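Do "Because You Watched" Rows Change What Students Pick?
Media and Audiences, final project report
Hiếu Huỳnh
15 February 2021

Why I did this
Every article I read for this class repeats the same claim, that streaming services decide what we watch. I wanted to see if that holds up for people I know, or if it is something the services are happy to let us believe. My guess going in was that most of us scroll past the suggestions and put on whatever a friend mentioned.

What I did
I asked students in the Dirkwood dorms to keep a viewing log for the first part of February. Each time they started a show or movie they wrote down the title, the service and where the idea came from. I stopped when I had 300 entries. Most came from Telbridge, with the rest from Flastow, a smaller service that mostly carries older crime series.

What came back
Of the 300 entries, 100 were marked "suggested by the app." That sounds like a lot until you read the notes. In 60 of those, the person was already partway through the show and the app had just put it at the top of the screen. I don't think that counts as a recommendation. It is a bookmark with better lighting.

The other 40 are more interesting, but I wouldn't lean on them much. Several people wrote that they quit before the first episode ended. Giáp, the thriller Telbridge was pushing on its home page all month, shows up again and again in this group, and I can't tell if the app matched it to anyone's taste or showed it to everybody.

Problems
People are bad at knowing why they chose something, and I include myself. Two roommates logged the same movie on the same night and gave different reasons for it. Some logs were clearly filled in days later – the handwriting and pen never change. I also asked only people who agreed to keep a log, and they probably watch more than most.
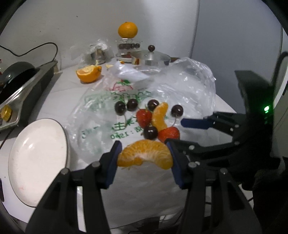

I would also drop the "friend told me" box if I ran this again. It was too easy to check, and half the time the friend had found the show on the same home page. A follow-up question about where the friend heard of it would have been worth the extra paper.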